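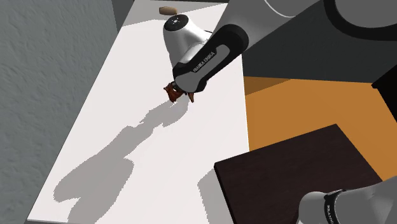
Notebook Projects Benches Parts Login

Group notebook > Zodosmont > Equipment and budget

Friday, August 21, 2020

Shopping list day! I've been putting this off since June and the money has to be spoken for before the new budget year, so I sat down with coffee and the sim open on the other monitor and tried to turn "we need a real arm" into a list that somebody in purchasing could read without calling me.

Where we are: everything on Zodosmont so far has run in simulation. One arm, white table, small junk on the table, pick it up, put it down. The sim cell is laid out the way I'd like the real one in Buchanan to be, more or less, apart from the orange floor (Buchanan has gray vinyl with a drain in it, and I don't think Facilities will paint it for me, though I may ask). I spent the first hour flying the view around the cell and asking myself, for each thing in there, okay, who sells this and what does it do to the budget. Good exercise. I recommend it to whoever plans the next one of these. You get very used to things in sim that cost nothing and weigh nothing.

The arm first. We've modeled everything around the Franka and I'd like to stay with it. Switching now would mean redoing the grasp settings and the reach checks, plus a bunch of little scripts that only I understand, and I'd put my own time at several weeks for that. Those weeks are also money, even if they don't show up on a quote. I asked two resellers for pricing. One came back the same afternoon with a tidy PDF, the other wants a phone call, and I've learned that when they want a phone call the number is bigger. I'll do the call Monday. Things to ask, so I don't forget:

- Is the hand included or a separate line? Last time I priced anything like this, the gripper was separate and I looked silly in front of purchasing.
- Does the controller come with the power cord for our outlets?
- Spare fingertips, how many in the box, and what does a bag of them cost?
- Who pays freight both ways if it has to go back for service?
- Is there an academic price, and do we count as academic this year? (We did last year. It depends on which account pays.)

Fingers. I went back and forth on this all morning. The stock fingers in sim hold the reddish-brown lumpy thing okay, it's right there pinched between them over the table, but sim contact is generous and I don't trust it one bit with crinkly shapes. Real lumps will twist. Tasodora sells a soft pad set that I've been eyeing, and they also sell a whole replacement hand that I've been eyeing a lot harder. The whole hand is lovely. It's also over the 1,000 dollar line, and anything over that line goes through the capital request form with the three signatures, and then it has to have its own asset tag and its own row in the yearly inventory. The pads go on the purchasing card and show up in a padded envelope. So: pads now, hand on the wish list, and if the pads turn out to be useless I have a much better story for the capital form.

Table. I'd like to complain about tables for a minute. In the sim the table is a long flat white slab, no legs to kick, no seams, and it's exactly level since I typed in a zero. Real ones sag, and the good ones are expensive, and the ones that are expensive AND white seem to be sold only to dentists. Kurholm has a bench in their heavy line that would do. The quote has it at 48 inches wide, which fits through the Buchanan door if we take the closer arm off the top (I measured the door twice, and then I measured it a third time with a different tape). I want matte white on top. We've tuned all the color stuff against matte white, and the arm throws a big gray shadow across it in the sim that we've only just gotten the segmentation to ignore. A shiny top would hand us reflections on top of shadows and I'd be back at square one. Kurholm says they'll send surface samples for free. I asked for the matte and the "satin," which I suspect is a nice word for shiny.

Mounting is the part I keep underestimating. In the sim the base sits off the right side of the table next to a dark boxy block, and the arm leans out over the tabletop from there. It works great. I like having the base off the work surface, you keep all that room. But in the real world something has to hold that base up and it can't wiggle, and bolting it to the bench means every bump on the bench goes straight into the arm. Options as I see them:

a) Kurholm steel pedestal, bolted to the floor. Solid. Needs Facilities to drill, and there's that drain, and I don't know what runs under the floor in there.

b) Extruded aluminum frame that we build ourselves. Cheaper on paper. We'd spend two weekends on it and argue about corner brackets. I've been on that team before.

c) Steel cart with the wheels taken off, ballasted. No drilling. I kind of love this one, and I also know it's the kind of idea I love at eleven in the morning and regret later.

I wrote up (a) for the budget with (c) as a footnote. If Facilities says no to drilling I at least have something ready.

Lead times, ugh. Kurholm quoted 16 weeks on the bench with the matte top. Sixteen! The arm would get here way before the thing it's supposed to work over. I called and asked whether the plain top ships sooner and it does, so one possibility is to take the plain one and have a white sheet cut to lay over it. A laid-on sheet has edges that curl though, and I can already picture a fingertip catching one. I'm going to ask the shop downstairs what they'd charge to bond one on properly. Putting a line in for it either way.

Lighting. I had nothing in the budget for this until today! The sim light comes from above and a little to the right and I never thought about it as a purchase, it's just a setting. Buchanan has the old tubes, and one of them flickers, and there's the window on the south side that makes everything warm in the afternoon. So I need at least one overhead panel with a diffuser and a blackout blind for that window. Neither costs much. Both are the kind of thing that gets cut first, so I've folded them into the "cell infrastructure" line with the bench and I'm not going to itemize unless someone asks.

Test objects. Cheap, and I still managed to spend half an hour on it. I want a bin of irregular lumps in a few sizes, plus some easy stuff like the tan peg thing that lies at the far end of the sim table (dowel offcuts? corks? either would do). I'd like to have doubles of everything so that when one goes under the bench we can carry on. Craft store run, purchasing card, done. Question for the group: do we print the lumps from our own meshes so they match the sim exactly, or buy random stuff and find out how bad we are? I lean toward printing one batch first and then going random. Filament is already in the supplies budget.

Safety stuff, which has to be in there whether or not it's fun: e-stop on a long cable, floor tape, a sign for the door, and a light curtain IF the review says we need one. I priced the light curtain and then closed the tab and went for a walk. It's in the sheet as contingent.

Compute. We can get by on the machine we have if the real-time stuff gets its own box. There's a desktop in the storage room that might do it. I need to check what's in it before I ask for a new one, and before I tell anyone else it's there.

Where the sheet stands: nine lines total, arm being the fat one by a mile. I sorted them by "can't start without it," "can start but it'll be annoying," and "would be nice." Tasodora hand is in the last group and it hurts me. If we only get part of the money, my vote is arm plus pedestal plus plain bench plus lights, and we keep going in sim for anything that needs the nicer fingers. Please don't let anyone talk us into buying the arm alone this year and the rest next year. We'd have a very nice box sitting in a hallway with the warranty running.

A thing I noticed while poking around the sim and want to write down before it's gone: the block beside the table is pretty close to where the elbow could swing on the low picks. It hasn't bothered anything in the runs I've looked at, and I never cared, it's only a block. With a real pedestal and cables coming off the back I'm going to care quite a bit. I'd like to rerun the reach check with the Kurholm pedestal dimensions dropped in place of the block before we commit to the mounting height. They sent a drawing with the quote. It's a scan of a fax, I think, but the numbers are readable if you squint.

To do, next week:

- Reseller phone call, with the list above in front of me
- Facilities, drilling in Buchanan, what's under the floor, bring donuts
- Pedestal dimensions into the sim, rerun reach check at the low picks
- Order the Tasodora pads (card, no form)
- Shop quote for bonding a white sheet
- Look inside the storage room desktop
- Ask about the outlet on the north wall. It has a cover plate and no label and I'd love to know if it's live before I plan around it

Sheet is in the shared folder under Zodosmont, tab two. Tab one is the old version from June, leave it alone please, I still copy part numbers out of it. If you've got opinions on matte versus satin, the samples will be on my desk when they get here and you can come and poke them.

Recent entries
Buchanan room measurements and door clearance
Segmentation and the arm shadow, second try
Finger pad options, first notes
Grasp settings for lumpy objects
Budget sheet, June version
Who has the good calipers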